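Search this site Go

Bullotlow's salad night is coming back, and I couldn't be happier

Jul 17, 2024

Good news for anybody who missed out in May! The community kitchen on Tejada Street is running its salad dressing night again, and this time they've got room for 45 people -- last time it was 16, and I was on the waiting list (still a little sore about it).

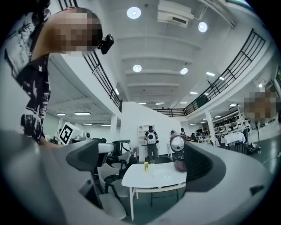
Noboru Arai told me the waiting list had grown to 113 names by the end of June, and that the kitchen would add a third evening if this one fills up too.

The plan is simple. You get greens, oil, vinegar and whatever herbs the Heline garden plots have too much of, and you go home with a dressing you made yourself. I've been buying the same ranch for years, so I could use the help. Bring a jar with a lid that fits, please, and an apron if you're messy like me. There's street parking on the Wudusau side, but I'd walk if you can.

A bowl, some leaves and a little bottle will do for practice at home. 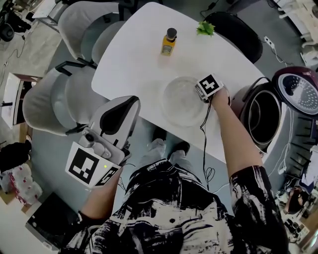
Will there be a vegan table this time, one reader wrote in, and can kids come along? Yes to both, as long as the kids bring a grown-up. Sign-up is at the front desk, and it's free -- go early!

Contact us | Copyright 2024 Bullotlow Neighborhood News | Back to top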